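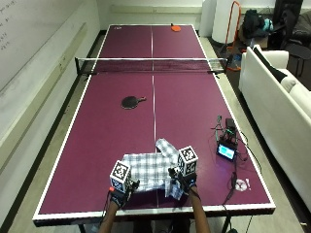

Cola a soltar-se da madeira depois de trocar a borracha

Boas a todos! Comecei a jogar ténis de mesa em maio, num clube pequenino, e já estou completamente viciado. No fim de semana troquei pela primeira vez as borrachas da minha raquete (uma Plostora, comprada em segunda mão) e a coisa correu mais ou menos. A da direita ficou impecável, mas a da esquerda anda a levantar na ponta, mesmo junto ao cabo, e faz uma bolha que se sente com o dedo. Usei cola à base de água, uma camada em cada lado, esperei um bocado e colei. Será que pus pouca? Descolo tudo e começo de novo, ou dá para meter só um pinguinho de cola na ponta e pôr uns livros em cima? Ah, e a madeira largou umas lasquinhas quando tirei a borracha velha, não sei se isso conta.

Titulby
15 de janeiro de 2018

Ardalan Vahidi
Conta, e muito! Se a madeira largou lascas, a cola nessa zona entrou toda para dentro e ficou quase nada à superfície. Eu fazia assim: descola a borracha devagarinho, sempre no sentido do veio e nunca de través, tira a película de cola velha com o dedo (sai em rolinhos, é até relaxante) e passa uma lixa bem fina só onde levantou. Depois uma demão muito leve de verniz para madeira, deixas de um dia para o outro e só então colas. Duas camadas finas na esponja, uma na madeira, e espera até a cola ficar transparente – se ainda vês branco, ainda é cedo. Para assentar, uso um rolo da massa, do cabo para a ponta e sem esticar a borracha. A seguir fica uma noite debaixo de uns dicionários e corto o excesso no dia seguinte com um x-ato novo. Na primeira vez também fiz bolha, não desanimes!

safavi_233
mete um pinguinho e siga, a minha está assim há 3 meses e jogo na mesma. supercola é que não

Mistatholm
Concordo com o Ardalan, só mudava uma coisa: se for apenas um cantinho, não mexia no verniz agora. Levanta a ponta com um palito, põe cola fininha nos dois lados, deixa secar e carrega bem. A bolha é que não sai assim, para essa tens mesmo de descolar. E fita de proteção à volta da raquete, que ajuda a segurar a borda.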